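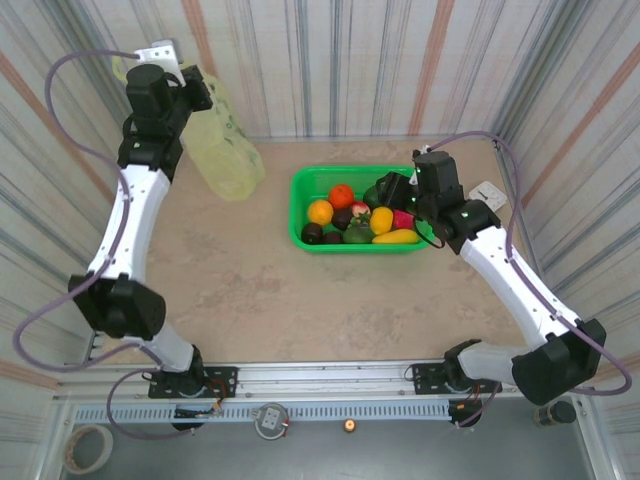

Two white robot arms mounted on a shared aluminum rail.

Zenonholm: what resurfacing changed at a short club circuit

4 January 2026

Zenonholm reopened in November with new asphalt over its full length, and the first lap times have been slower than most regular entrants expected. The circuit had been closed for 54 days. In that period the old surface was milled off, the base was repaired in two places and a single new wearing course was laid from the pit exit to the final hairpin.

The layout has not changed. It remains a narrow, mostly flat course with one long straight, a fast right-hander known as Sutter and a slow infield section that was added for motorcycles and later adopted for cars. The straight is 700 meters long, measured from the exit of the hairpin to the braking point for Turn 1. Drivers who know the old track will find every corner where they left it, but will have to relearn most of the braking zones.

The old surface was coarse. Years of traffic and winter frost had worn away the binder and left the stone exposed, which gave good mechanical grip and very high tire wear. A set of medium-compound tires on a light sedan would lose its edge after one session. Teams came to Zenonholm with stiff sidewalls and high starting pressures, and accepted that the left front would be finished by the afternoon.

New asphalt behaves differently. For the first months a film of bitumen covers the stone, and the tire works against the film. Grip is low when the track is cold and rises quickly as rubber goes down on the racing line. Off the line it stays low. At the reopening meeting the gap between the two was wide enough to discourage passing into Turn 1, where the inside line had seen almost no use.

Sutter is the corner most affected. A bump at the entry used to unload the rear axle just as the driver turned in, and most cars were set up around it, with soft rear springs and more rebound damping than the rest of the lap required. The bump is gone. Cars that arrived with the old settings understeered from entry to apex and then rolled onto the outside rear too late to be useful. The quicker teams raised the rear spring rate during practice and took out some rebound. Minimum speed through the corner rose from 152 to 169 km/h in the best-prepared car.

That gain was given back elsewhere. Braking distances into the hairpin were longer all day, and traction out of the infield was poor until the last two races. Ambient temperature played a part, and a fair comparison will have to wait for warmer weather.

Tire wear has fallen sharply. Several entrants ran the whole meeting on one set and measured tread depth afterward with little difference across the width. The problem is now warm-up. On the outlap the front tires came in well after the rears, and there were spins at low speed on cold rears as well, mostly at the infield left. Two laps at a moderate pace before the start are now advisable - the single formation lap in the current schedule is too short for anything heavier than a formula car.

Drainage was the main reason for the work. The crown on the straight had flattened and water stood on the approach to Turn 1 after even light rain. The new cross slope is steeper, and slot drains have been cut along the inside edge. There was no rain at the meeting, so the drains have not been tested under racing conditions.

Curbs have been replaced at four corners. They are lower and wider than the old ones, with a shallow ramp at the back, and they can be used by cars with normal ride height. The Lesteck chicane keeps its original curbs, which are taller and have damaged splitters in the past. Low cars should stay off the second one.

The Plinedik endurance series is the next user of the full course. Its cars are heavier and its stints longer, and they should lay down enough rubber to bring the surface closer to its settled state. Fuel loads will also show whether the repaired base under the hairpin holds its shape, as this was where the old surface first began to ripple under braking.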